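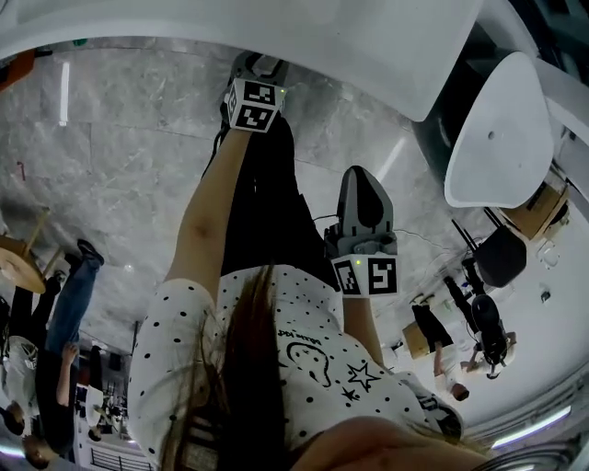
Page last changed: January, shortly after 9 p.m.

How to get a stain out of a marble floor

Marble is a stone with the temperament of a sponge. Drop a lemon wedge on it and you will have a dull spot by dinner. Spill coffee and it will keep the memory for years. We put 222 square feet of it in our downstairs hall, against all advice, so what follows was learned the expensive way.

Work out what kind of mark you have

A stain is darker than the stone around it. Something soaked in. An etch is paler or duller, and if you crouch down and look across the floor toward a window, you'll see the shine is missing there. That's acid damage, and no amount of cleaning will fix it. Skip to the end for those.

What you need

Baking soda
Hydrogen peroxide, 3 percent, from the drugstore (for coffee, tea, wine and juice)
Acetone (for oil, butter and lotion)
Plastic wrap
Painter's tape
A plastic scraper
Two soft cloths

Do not use vinegar. The internet loves vinegar. The internet does not have a marble floor.

Steps

1. Sweep first. Grit under a cloth is sandpaper with good manners.

2. Wipe the spot with plain water and let it dry.

3. Test the mix somewhere you'll never look. Ours was tested behind the Telon cabinet, which has not moved since we bought it and never will. Peroxide can lighten dark stone, so take this one seriously.

4. Stir baking soda into your liquid until it looks like peanut butter. With acetone, open the windows, wear gloves and keep well away from anything with a flame, pilot lights included.

5. Spread it a quarter inch thick, a little past the edges of the stain.

6. Cover with plastic wrap, tape down the sides and poke a few small holes in the top.

7. Leave it for 31 hours. A day is usually enough, but I forgot mine overnight and it came out better, so now I forget on purpose.

8. Take off the wrap and let the paste dry out completely. Then scrape it up, wipe with a damp cloth and dry.

9. Look at it in daylight. If there's still a shadow, do it again. The butter stain by our stairs took four rounds – I had feelings about butter by the end.

Etched spots

Small ones can be brought back with marble polishing powder, a damp cloth and a sore elbow. I used the Brekosier powder, 14 dollars a tub, and most of the tub is still under the sink. For anything bigger than a saucer, call a stone shop. They'll sigh at you, but they have the machine.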